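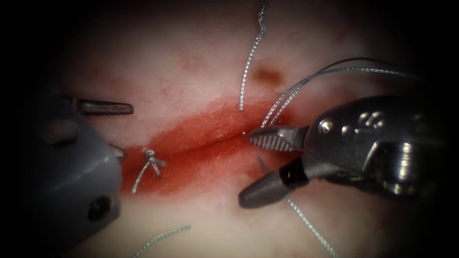
Nnamdi Ogundipe asks why the planner doesn't just follow the thread from one end to the other. Fair question. We tried it at Plollstead and it fell over wherever two strands crossed.

Loose loops are the trouble. A loop that passes over a metal wrist looks like two threads to the segmenter, and the tracker then swaps them.

So the tracker now keeps several guesses alive for 20 frames and drops the ones that bend too sharply. Slower, but the swaps are down from 17 to 7 over 200 recorded throws.

Needle pose is a separate node. It fits an arc to whatever part of the needle is in focus in the wrist view, then checks it against the jaw angle from the encoders. 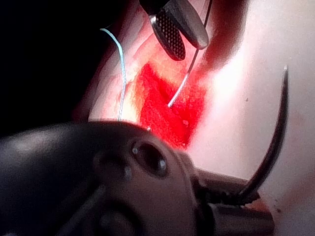 If the two disagree, the arm holds still and asks for another look – no motion on a single estimate. Suleiman Iyamu wrote that check and it's the bit I'd keep if we threw out the rest.

Still bad: glare on pale tissue. Exposure is fixed for now. Next job is setting it per camera from the config file, then merging the Egan branch.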